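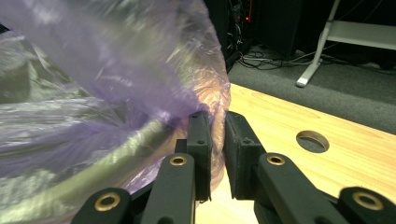 Today I taught with the hand-held gripper again, 60 demonstrations before lunch. The goal is simple to say: pick up something soft and put it down in the same place. A purple plastic bag is much harder than a box, even for my own hand, as the folds move when the finger only presses the edge.

I close the fingers slowly now. In April I was too fast, and the policy learned to be too fast also. 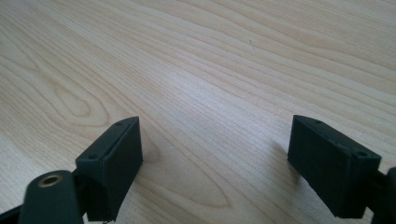

Philomena Cronin asked under my last post if remote control would not give cleaner data. For us at Holtix it gave smoother paths but fewer good grasps. I will try it again when we have 200 by hand.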